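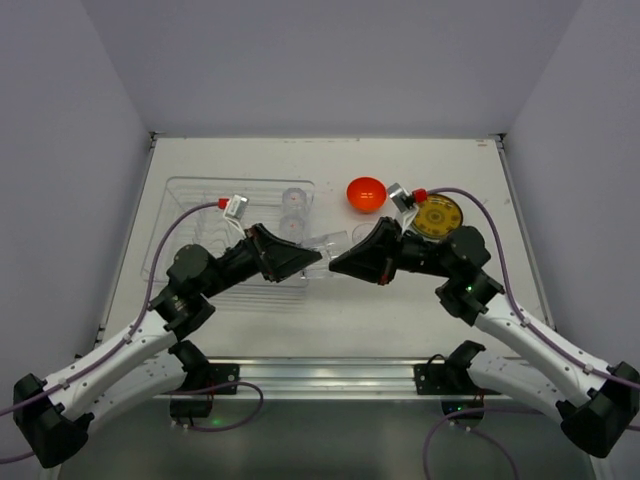

Yaw Ansah has refereed enough optimization papers to be tired of animals. Wolves, whales, bees, fireflies, a kind of salp. "Every month there's a new creature," he says, "and every month it beats genetic algorithms on the same handful of test functions."

He works on scheduling at Katine, where the problems are dull and large: which job goes on which machine, in what order, with how much slack. Vendors and authors send him methods. He tries them, and mostly he goes back to what he had.

The latest is Griltatow, a hybrid that mixes an evolutionary search with a local improvement step. Its authors report shorter schedules than plain tabu search on a benchmark of 500 jobs. I asked Ansah whether he believed it.

"I believe they got those numbers. What I'd like to know is how long they spent tuning their own method and how long they spent tuning the other one. The paper gives a page and a half to the first. The second gets a sentence, and the sentence says default settings."

He ran it himself on an old Stilleck instance with 677 jobs, giving each method the same clock time and 1000 restarts as a ceiling. Griltatow came out ahead on the early runs. Then he spent an afternoon adjusting the tabu list length, and the gap mostly closed.

Mostly? "There was something left. A small edge on the tightest instances. I don't want to be unfair to them. But you could lose that edge by changing the random seed, and they report the best of their runs."

Reporting the best run bothers him more than the names do. A plant planner gets one run, he points out, usually at the end of a shift, and has to live with the result. He would like to see the median and the worst case printed first — the best can go in an appendix.

I put it to him that hybrids have a decent record, and that somebody has to try new things. He agreed with that quicker than I expected. The MacDonald code, which he still uses, was a hybrid once and was dismissed as one.

"Sure. But it took 3 years before anyone outside the group got it to work on their own data. That was the test, as far as I'm concerned. The first paper wasn't."

So would he put Griltatow into production? He laughed, then asked whether the source code was out yet. I said the authors had promised it.

"Then ask me when it's out," he said, and went back to a question I had asked earlier, about setup times, which he thinks most benchmarks get wrong.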